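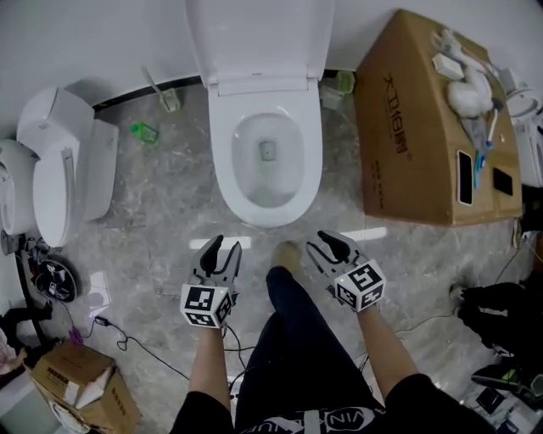

Tresgate wrote back overnight to say the Mavau clips are plainly working, the ring in the bowls is gone, and could we please stop testing and send the order to Safavi before the January price runs out.

Saturday, bench notes, scale test

I read that message several times and I still can't find a measurement in it. "Plainly" is doing all the work. I asked who cleaned the bowls and with what, and how often, before the clips went on and after. No answer on the cleaning. I did get the Safavi leaflet again, the same one with the cutaway pipe.

For anyone picking up this notebook: the Mavau is a magnet clip for a cold water pipe. It goes on the outside, no cutting, no power, nothing added to the water. The leaflet says it "re-orders" the minerals so they don't stick. It doesn't say into what order. It also says the effect "may not show in a standard hardness test," and that is convenient, as a standard hardness test is what everybody owns.

I did the hardness test anyway. Raw supply at Herkarside reads 200 on the strip chart, in mg/L. Water that has come through the clip reads 200. I expected that and so did Safavi, to be fair to them. The claim was never that it takes the calcium out. The claim is about what the calcium does later, so we have to look at later.

Kettle setup

2 kettles, same model, same box, both new. K-A is filled from the plain tap, K-B from the tap with the clip on the line. Fill to the max mark, boil, let stand with the lid open, top up, boil again. Empty at the end of the day. Same outlet strip, same bench. I swap their positions on the bench every morning because the one near the window cools faster and I don't want to have that argument afterward.

K-A weighed 997 g dry before it ever saw water. K-B was close to that but not the same, so compare each kettle to its own starting weight and never to the other one. Somebody had already started subtracting A from B in the margin of the last page. Please don't. I've crossed it out.

Weighing is where this can go wrong. The bench scale drifts when the heater comes on. I noticed it when an empty kettle put on weight over lunch. From now on: heater off, wait, zero, check weight first, kettle, check weight again. If the check weight has moved, throw out the reading and start over. Don't average a bad one in.

Drying also matters more than I'd allowed for. Water hides under the element collar and in the lid hinge. I was shaking them out and wiping, which is useless. They now go upside down on the rack overnight with the lids open and get weighed in the morning before anything else happens.

What I see so far

Both kettles have scale. K-B's looks a bit duller and K-A's a bit chalkier, or I'm seeing what the leaflet told me to see. I know which kettle is which and that's a problem. Tomorrow I'll put tape over the labels and have somebody else mark the bases, and I'll do the looking without knowing. I should have done it that way from the start.

Rubbed a fingertip around the inside of each. Some came off both. "Soft scale" is one of Safavi's phrases: it forms but it wipes away. Fine, but fresh scale from plain water wipes away too if you get to it early. The question is whether it still wipes away after it's been left alone, and we haven't left anything alone yet. The Tresgate bowls haven't been left alone either, as far as I can tell. They get cleaned.

And about those bowls. The ring at the waterline in a toilet is a poor thing to judge by anyway. It's part mineral, part whatever else, and it depends on how often the thing gets flushed, whether the fill valve is dribbling, and which cleaner is in the cupboard. An acid cleaner will take the mineral part off with no magnet anywhere in the building. If the cleaning crew switched brands around the time the clips went on, you'd get exactly the result Tresgate is so happy about. I don't know that they did. I've asked. Until I hear, that report goes in the folder marked "anecdotes" along with the one about the shower glass.

There is one point in the clip's favor, and I'll write it down because I'd be annoyed if someone left it out to suit themselves. There are published studies in which magnets seem to change how scale forms under some conditions, and others that find nothing. The ones I've skimmed tend to have water moving at a steady rate through the field, again and again. Our tap is on, then off, then off for hours. So is a toilet tank. Even if there's a real effect in a loop, I don't see how it follows us into a tank that fills once and sits.

Things I want before anyone signs anything

- A dummy clip. Same housing, magnets out. Safavi says they can't supply one. I can make one by opening a unit, and they say that voids the warranty. I can live with that.
- The cleaning log for the Tresgate restrooms, from before the install. If there is no log, then there is no "before" and we should stop saying there is.
- A bowl or a tank that nobody cleans for a while. Unpopular, I realize. The one at the back of the Herkarside shop would do if we hang a sign on the supply closet.
- The price without the January discount. A deadline on a product that's supposed to last decades makes me slow down.

Also bought citric acid. Plain powder, from the grocery store. When the kettle run ends I'll descale both and see how long each takes to clear, with the same dose and the same water temperature. If the clip makes softer scale then K-B should clear first, and by enough that I can see it with the tape on. It's the fairest shot I can think of giving it.

Run length: 2 more weeks on the kettles. I was asked if we could call it early. No. Scale is slow and the weights are tiny next to the drift in that scale, so stopping early just means reporting the heater.

5 pm. Kettles emptied and on the rack, lids open. K-B's lid catch is stiff, don't force it. Reply to Tresgate sent, short version: no order yet, send the cleaning log. Check weight is back in its box in the top drawer and it would be nice to find it there on my next shift.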